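Laborbuch Greiftechnik, Eintrag Dezember
Bearbeitung: Letay Sisay, Gegenlesung: Dorothy Mottram
Betreff: Vergleich der Greiferbacken Jukex und Naylor an textilen Objekten, zweiter Durchgang

Beginn 9:40 Uhr. Ziel des Durchgangs ist die Klärung, ob die Naylor-Backen (schmal, gummierte Auflage) bei dünnen Geweben den bisher eingesetzten Jukex-Backen vorzuziehen sind. Der erste Durchgang hatte hierzu keine verwertbare Aussage geliefert, da die Schließkraft zwischen den Sitzungen verstellt worden war. Sie ist nunmehr in der Konfiguration des Kisov-Reglers fest hinterlegt und darf während einer Messreihe nicht geändert werden.

Besondere Aufmerksamkeit gilt dem dunkelroten Tuch. Die Oberfläche glänzt leicht, und an den Nähten liegt der Stoff in mehreren Lagen übereinander. Bei sehr geringem Abstand der Handgelenkkamera geht die Schärfe verloren, was die Wahl des Greifpunktes erschwert.

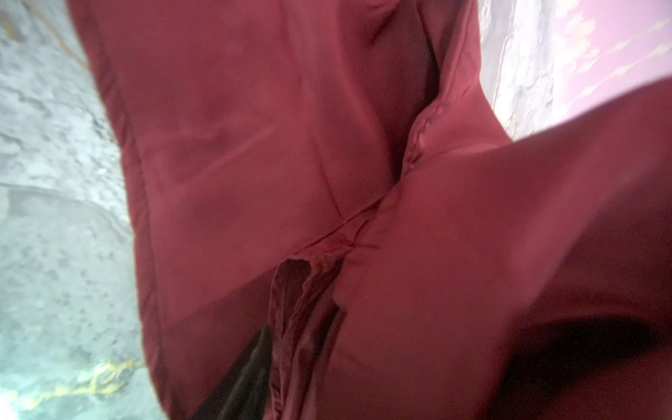

Welcher Greifpunkt ist bei genähten Textilien zu bevorzugen?
Zu bevorzugen ist eine Kante oder ein Saum mit höchstens zwei Stofflagen. Kreuzungspunkte von Nähten sind zu meiden; die Backen schließen dort ungleichmäßig, und die Kraftmessung wird unbrauchbar.

Die Backen wurden nach dem vereinbarten Ablauf geprüft: Annäherung von oben, Schließen, Anheben, Halten über 30 Sekunden, Ablegen. Als Fehlgriff gilt jeder Versuch, bei dem das Textil vor Ablauf der Haltezeit aus den Backen gleitet. Ein bloßes Nachrutschen ohne Verlust wird gesondert vermerkt und geht nicht in die Fehlerzahl ein.

Je Backensatz waren 200 Versuche angesetzt. Mit den Jukex-Backen wurden 38 Fehlgriffe verzeichnet, überwiegend an glatten Stoffen. Die Reihe mit den Naylor-Backen ist noch nicht abgeschlossen; eine Zwischenzahl wird auf Wunsch von D. Mottram nicht eingetragen. Nach dem bisherigen Eindruck fassen sie Säume sicherer, neigen aber bei dickeren Stoffen dazu, nur die oberste Lage mitzunehmen.

Zur Ansteuerung: Der Kisov-Regler meldete in Versuch 112 der laufenden Reihe eine Überschreitung der Zykluszeit. Der Eintrag steht in Zeile 1167 des Protokolls. Ein Zusammenhang mit dem Backenwechsel ist nicht erkennbar. Der Versuch wurde verworfen und wiederholt - die ursprüngliche Aufzeichnung bleibt erhalten.

Beide Arme wurden vor Beginn neu referenziert. Für den Vergleich wird ausschließlich der jeweils hebende Arm gewertet, auch wenn der zweite Arm gleichzeitig an anderen Stoffteilen arbeitet.

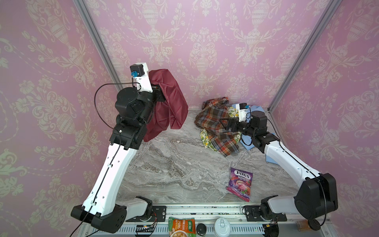 Die Auswertung erfolgt getrennt nach Arm und Backensatz. Eine Zusammenfassung beider Arme ist erst zulässig, wenn die Kraftkennlinien übereinstimmen. Die Kennlinie des linken Greifers lag bei der letzten Prüfung geringfügig höher, was innerhalb der Toleranz liegt, bei dünnem Gewebe jedoch bereits ins Gewicht fallen kann.

Anmerkung D. Mottram: Die Sanus-Auflagen sollten erst nach Abschluss der Naylor-Reihe montiert werden. Ein Mischbetrieb, links Naylor und rechts Sanus, ist nicht vorzusehen. Ferner wird gebeten, Nachrutschen künftig mit der geschätzten Wegstrecke einzutragen - der Vermerk "leicht" genügt nicht.

Offene Punkte:
Naylor-Reihe bis zur vollen Versuchszahl fortführen.
Fokusabstand der Handgelenkkameras prüfen und im Datenblatt nachtragen.
Auflagen nach jeder Teilreihe auf Faserreste kontrollieren, Reinigung nur mit trockenem Tuch.
Protokollzeile zur Zykluszeit an die Steuerungsgruppe weiterleiten (Sisay).

Unterbrechung 12:15 Uhr, Schließkraft unverändert.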